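3.2 Student recording sessions

The demonstrations were recorded by students on the Tawhiri course, a one-term optional module in which small teams teach a manipulation policy from their own examples. Each team had 5 members and was given one pair of hand-held grippers, one chest harness and one head camera. The teams chose their own objects from a shared box and wrote their own task cards. We asked only that a task could be done on a table top and that both hands could reach the object from a normal standing or sitting position.

Recording took place in shared study space in the Gamwood building during normal opening hours. We did not screen off the tables or ask other people to stay away. An earlier pilot had used a closed room with plain walls, and the policies trained on that data did poorly as soon as the tables were moved - a result also noted by Kingi in her project report for the module. Furniture and passers-by were therefore left in view, and no background was removed before training.

Each gripper carries a cube with a printed square marker, which is used to recover the position of the hand relative to the head camera. Teams checked the markers before each session by holding both grippers over the table and reading the tracking status in Prultden, the recording program used throughout the module. Figure 4 gives the wearer's view, with a cup as the object; the red star and line are drawn over the view.
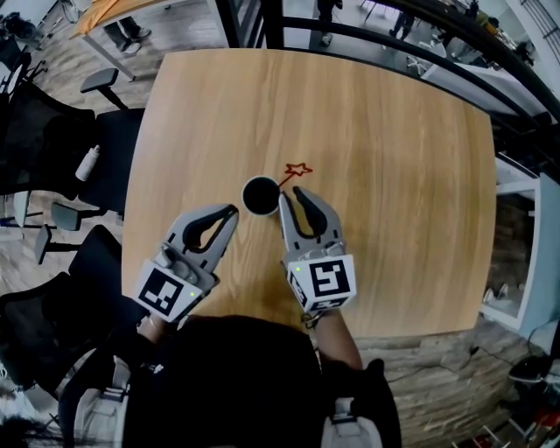 Figure 4. Head camera view with both grippers at the cup.

An episode was discarded if either marker was lost for more than a short stretch, if the object left the table, or if the student stopped the recording by hand. The students made these decisions themselves, using a one-page guide, and one of the authors then went through the rejected episodes again. Out of 3000 episodes recorded, 2350 were kept. Of those dropped, 492 were lost to marker tracking, mostly where one wrist had turned under the other. The rest were stopped by hand or ended with the object off the table.

Teams differed a good deal in how they worked. Some kept the same wearer for a whole session, while others swapped after every few episodes, which meant refitting the harness and checking the head camera angle again. We have kept an anonymous wearer number with each episode so that this can be taken into account in Section 4.

The full set was frozen on 5th August and copied to the Plaria store. Episodes recorded after that, including the repeat sessions in November, are not used in any of the results in this paper.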